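**Sun 23 October** - hand-held gripper, exposure and play in the fingers

Edin asked me to write down the settings before I forget them again, so I do it now.

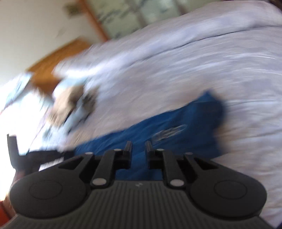

The question of today was whether the wrist camera can stay on automatic exposure or if we must fix it. With automatic, near a bright side of the room the shutter gets long and every fast approach is smeared. The logo on the blue fabric is only a streak, and the left side behind the gripper is burnt out, but the fingers and their white pins stay clear, as they move together with the camera. So for measuring the opening of the jaws I can still use such frames. For finding the edge of the cloth I can not.

Settings tried:

- automatic, no limit: bad at fast approach, fine when I move slowly
- shutter fixed at 1/800: much less smear, but too dark at the wall side, gain had to go up
- gain at 20 with fixed shutter: noise is visible, Danica says her tracker accepts it

I made 40 grasps with each of the first two settings. With the fixed shutter the tracker lost the cloth in 6 of them. With automatic I stopped counting, it was clearly worse.

The second thing is the play in the fingers. When I close on thick fabric the tips go a little apart at the top, and I feel a small click in the linkage of the right finger. Anselmo believes it is the pin at the base. I am not sure - it could also be the finger itself that bends. The Teoh gripper does not do this, but it is heavier and my wrist is tired after one hour.

To do:

- change the right base pin, repeat with the same duvet
- ask Nikola if the Hisier controller can log the trigger together with the camera time
- try the fixed shutter again with the curtain half closed

The old calibration file is still on the Bitcombe laptop, please do not delete it.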